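Brown is back on the paint chart in Urkance, and I'm thrilled
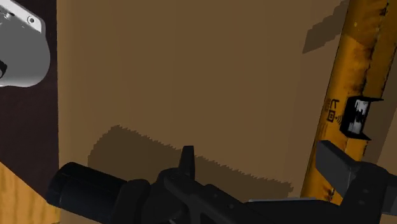
Muted caramel brown, with a dark shadow across the lower middle.

If you've walked past the Pumach paint store on Motaung Street lately, you've probably noticed the window. For as long as I've lived in this town it has been wall-to-wall gray. Dove gray, fog gray, a gray with a little green in it that everyone on my block put in their hallway the same summer (me included, sorry). Now it's brown. All of it! Caramel, toast, walnut, something close to wet sand, and a very dark one that I'd call coffee but the store calls Last Bus.

The new line is called Indamum, it has 12 shades, and it went on sale Friday morning. I was there by the time the doors opened, partly for this page and partly because I have a dining room that needs help.

Takumi Furukawa mixed the colors. He has run the tint counter at Pumach for nine years, and if you've ever brought in a chip of old paint in a sandwich bag, he's the one who held it up to the window and squinted at it. He told me he started on the browns two winters ago, after a customer came in wanting to match the front door of the old toll house down by the bridge.

"I figured it would take me an afternoon," he said. "I was still working on it at Easter."

The toll house is the oldest building in Urkance that still has a roof. The date over the door is 1697, and the door has been brown in every photo and painting the historical society has of it. Which brown depends on the photo. Furukawa went through the lot, then got permission to take a scraping from behind the hinge, where the weather hadn't reached. Under the top coats he found a warm, slightly red brown that he liked so much he kept a jar of it on his kitchen counter for a month. That's the one now called Toll House, and it was the first to sell out of sample pots on opening day. More are due in next week.

I asked him why brown went away in the first place. He thinks a lot of us grew up with it and got sick of it. My parents' den was brown from the carpet to the ceiling beams, with a brown plaid couch in the middle, and when I got my first apartment I painted the whole thing white and felt like a genius. Furukawa's parents had brown kitchen tile that he says was the color of gravy. He hated it until he was past thirty, and then one day he went home to visit, the sun was coming in low, and he caught himself thinking it looked pretty good.

Light is the big thing with these colors, and he must have said so to every person at the counter while I was hanging around. A brown that looks rich and cozy on the card can go flat and muddy in a north-facing room. In strong light the same color turns almost golden, and wherever a shadow falls on it you get what looks like a second color for free. He wants people to take home a sample pot and paint a big piece of poster board, then move it around the room for a few days before they buy anything. Try it at breakfast, he says, and try it again with the lamps on.

I did this with three of them over the weekend. Toast looked lovely by the window and kind of sad behind the bookcase. Walnut was too much for me, though my sister loves it and is talking about her bedroom. The winner so far is one called Paper Bag, a mild tan-ish brown that sounds like nothing at all and has made my ugly green chairs look as if I picked them on purpose. I've still got the board leaning on the sideboard. I keep going in to look at it.

Now the money part. A full can of Indamum is $68, and yes, I made a face too. That's more than the regular Pumach house line, and Furukawa didn't argue when I brought it up. He says there's more pigment in the dark shades and most people will get away with two coats. Sample pots are $9 each. If you buy a can, the store takes the price of one pot off the total, so hang on to your receipt. I didn't, and had to go digging in the recycling.

All the shades come in a flat finish and a soft satin. There's no gloss yet. Several people asked for one while I was there, mostly for doors and trim, and the answer was a friendly maybe. Exterior paint is a different story: only Toll House and Last Bus come in an outdoor version for now, and the outdoor cans have to be ordered ahead.

Not everyone on Motaung Street is on board, I should say. The woman ahead of me in line had come in for gray, wanted gray, and left with gray, and she told me on her way out that she'd already lived through one round of brown and one was plenty. The couple who run the bakery next door are thinking about it for their back wall but haven't agreed on a shade. He wants Walnut. She says it'll feel like eating a muffin inside a piano. (I'd go to that bakery, for the record.)

The grays are all still there, by the way, just moved to the racks on the left as you come in. So are the whites and that yellow everybody uses for nurseries.

Furukawa is giving a free talk at the store in July on matching old paint, with the toll house scrapings out on the table so you can see the layers. Bring your own chips if you have any. He asks that they be bigger than a thumbnail if you can manage it, and please don't peel anything off a building that isn't yours, which I gather has come up before. There are folding chairs but not a ton of them, so get there early if you'd like to sit.

The talk is in the evening after closing, and you can sign up at the counter or by phone. I've put my name down and I'm bringing a flake of the old porch ceiling, which I'm pretty sure used to be blue. My neighbor swears it was green. We have a pie riding on it.

Pumach keeps its usual hours, with the tint counter closing half an hour before the rest of the store. The Indamum color cards are free and they're in the rack by the register. Take a whole card home and look at it next to your floor before you fall for anything, because the store lights are pretty kind and my dining room, I can tell you, is not.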